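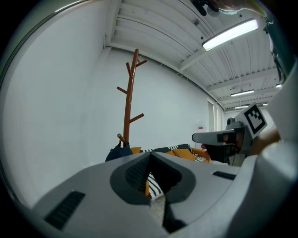 Boas práticas de recolha: a versão 10 do guia, agora com menos adjetivos

Saiu a nova versão do guia interno para quem grava demonstrações com as garras de mão. A anterior tinha 43 páginas e uma introdução sobre a importância das introduções. Esta é mais curta, entra em vigor a partir de hoje, quinta-feira, 19 de dezembro de 2024, e substitui tudo o que esteja colado nas portas dos armários, incluindo a folha amarela de que tanta gente gosta.

O guia aplica-se às salas da Rakach e da Indano. O pessoal da Nyberg segue as regras da Nyberg, que são parecidas mas têm outra capa.

Antes de começar

Os marcadores dos cubos têm de estar limpos e direitos. Passa-se um pano seco. Não se passa a manga, não se passa álcool e não se passa aquele produto para ecrãs que alguém comprou em abril e que deixou dois cubos com um brilho muito bonito e ilegível para o software. Um cubo com o padrão riscado vai para a caixa dos riscados. Quem preferir retocar o padrão com marcador preto fica convidado a explicar depois os resultados ao grupo de calibração.

As pastilhas das garras verificam-se com o dedo, as duas faces, nas duas mãos. Se uma estiver a descolar, troca-se o par. A fita-cola de dupla face não é uma peça sobresselente, apesar da longa carreira que tem feito nessa função.

Durante a gravação

Cada episódio começa com as duas garras abertas e paradas. Paradas quer dizer paradas. A versão 9 dizia «em repouso relativo», expressão que deu origem a interpretações muito livres e a um anexo, ambos agora revogados.

As mãos ficam nos punhos. Se for preciso ajeitar um objeto com os dedos, termina-se o episódio, ajeita-se e começa-se outro. Um episódio em que a almofada vai parar ao sítio graças a um empurrãozinho do cotovelo ensina ao modelo que existem cotovelos, e o braço que temos no laboratório tem só um, montado ao contrário do nosso.

A mobília é mobília de trabalho. Sofás, mantas, almofadas e bengaleiros fazem parte da cena e devem variar de sessão para sessão: muda-se a ordem das almofadas, dobra-se a manta de outra maneira, pendura-se o casaco noutro gancho. Na última revisão passámos por 341 episódios de arrumar a sala, e havia séries inteiras em que a única coisa a mudar era a luz da janela. O sol esforçou-se, mas não consta da escala de serviço.

Casacos e sacos pessoais não se penduram no cenário. Se já lá estiverem quando a gravação começa, passam a adereços até ao fim da série, com telemóvel, chaves e almoço incluídos. O guia não prevê exceções para o almoço.

Pessoas na imagem

Esta secção foi a que gerou mais correio. As lentes das garras são muito abertas e apanham mais do que se imagina: teto, cantos, antebraços, quem vai a passar com um café. Mãos e braços de quem opera são admitidos. Caras não. Se aparecer uma cara, marca-se o episódio com a etiqueta PESSOA e não se apaga nada por iniciativa própria, porque os ficheiros apagados por iniciativa própria têm o hábito de ser os únicos em boas condições.

Ecrãs ligados, crachás e quadros com nomes saem da sala ou ficam tapados. A sinalética de segurança fica onde está. Já houve quem a virasse para a parede em nome da privacidade do extintor.

Depois

As notas da sessão preenchem-se no próprio dia. O campo «observações» aceita até 450 caracteres e, contra o que a prática sugere, aceita também palavras diferentes de «ok». Interessam-nos falhas, hesitações, objetos que escorregaram, tentativas repetidas. Um episódio falhado e bem anotado guarda-se; um episódio perfeito sem notas vai para a mesma pasta dos guarda-chuvas perdidos.

O registo continua a fazer-se no Brukow. Sim, ainda pede a palavra-passe duas vezes. Sim, sabemos.

As garras voltam ao suporte com as pontas fechadas e a carregar. Confirmem a luz do carregador antes de sair, sobretudo às sextas.

Comentários ao guia podem ser deixados na pasta partilhada até ao fim do mês. Pedimos que indiquem o número da secção e que evitem, desta vez, comentar os comentários uns dos outros.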